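Chapter 7
Numbers That Sound Too Good

Every few months somebody announces that a craft, a diet, or a habit takes a certain number of hours to master. The figure is nearly always round. Ansel Delacroix, whose survey of workshop training in Kirnar opens this chapter, wanted 3000 hours before he would call a weaver skilled. Rochelle Esposito, working from the same pay books, settled on 2000. Neither of them explained where the line came from, and few readers asked.

We should ask. A round number is easy to remember and easy to repeat – and that is a poor reason to believe it. When Esposito went back to the Silau mill records, she found 1407 entries for trainees, but over 100 of them had no finishing date at all. Did those people quit, or did a clerk forget to write something down? The records don't say, and her average quietly leaves them out.

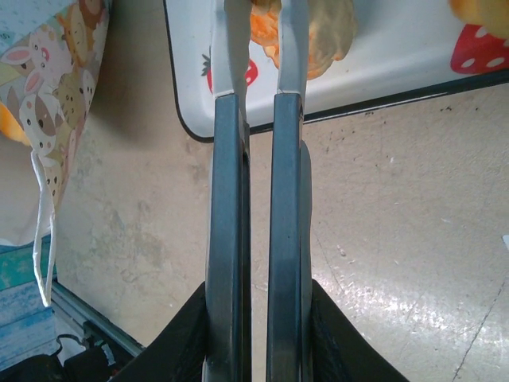
Figure 7.1 Two long, dark fingers with paler tips, set side by side with a narrow gap between them.

Delacroix has a different problem. He counted hours spent in the building, including meals and time spent waiting for thread. A slow week counted as much as a busy one.

In this chapter you will learn to pull a claim like his apart. Start with three plain questions: who was counted, who was left out, and what exactly was measured? Section 7.1 begins with the Silau trainees.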